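I start to sort small things at home. One big gray bin, many years of objects from drawers. I will write here how it goes, maybe it helps somebody.

1/ My rule is simple: everything small goes first in the bin, and I decide later. In the first evening I put 56 things. In the second I took out almost all of them again, and I was very proud.

2/ Tape is my weak point. I found 13 rolls in the apartment. Most were without a dispenser, so the end was always lost. I keep only the ones with a dispenser now.

3/ The last ones are the most difficult. They don't belong to any drawer — too good for the trash, too strange for the shelf.

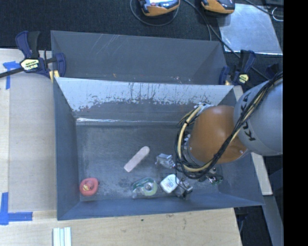 Tape, the pink stick, the small white box and the red ring toy: still no drawer for them.

4/ For the toys I have a Bestent box with a lid. It is not beautiful but it closes well. Toys with many pieces go in a bag before, then in the box.

5/ Somebody asked me how much time I need. I do 30 minutes after dinner, with a timer. When it rings I stop, also if I am in the middle. Before I was working until midnight and the next day I hated all of it.

6/ Next is the kitchen drawer with the batteries and the keys. I have keys there from two apartments ago. I hope to finish it in May.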